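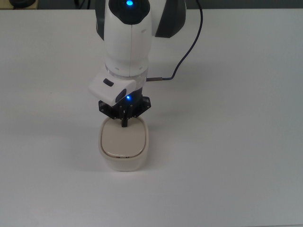
A cream container on the white table.

About > Our story > Who we are

Print this page | E-mail this page

Hello, and thanks for looking us up! I'm the one who started Havska, and I still answer most of the post, so if you've ever written to us about a cracked lid you've probably had a reply from me.

We sell storage jars, crocks and bread bins for ordinary kitchens. I grew up over a grocer's shop in Draklow, where everything came in sacks and had to be put into something before the mice found it, and I suppose I never got over it. My first stock was 100 plain flour jars bought from a pottery that was closing down. I kept them in the bath (we had to wash at my sister's for a fortnight) and sold the last one on a freezing market morning in February.

These days we have a proper shop in Ultport, two doors up from the chemist, with a stockroom behind it and a packing bench that is never tidy. At the last stocktake we had 357 different pots, tins and bins on the list, and I could tell you which ones are a pain to wrap. The tall spaghetti jars, mainly.

Most people know us for the Peixoto range. It began as a salt pig and grew from there – butter dish, tea caddy, a big crock for onions – and the lids are all made in just three sizes, so if you drop one you can buy another without buying the whole pot again. We sold 1061 spare lids last year. I was a bit embarrassed by that until a customer told me she'd had the same tea caddy through four lids and two house moves!

We're a small team and we all do a bit of everything. Whoever is nearest the phone picks it up. If you want to know whether your loaf will fit in a bread bin, measure the loaf and ring us, or bring it in. People do, and we've ended up with some very good toast.

We also take back old jars in any state. The sound ones get a scrub and go to the school fair, and the broken ones go under my tomato plants for drainage. There are nearly 500 names on our postcard list now, and we send two cards a year, usually with a pickle recipe on the back. Ask at the till if you'd like to be added.

The shop is shut on Mondays. Parking is easier round the back, by the bowling green.

Page last updated 7/1/23

Contact us | © Havska, Ultport | Back to top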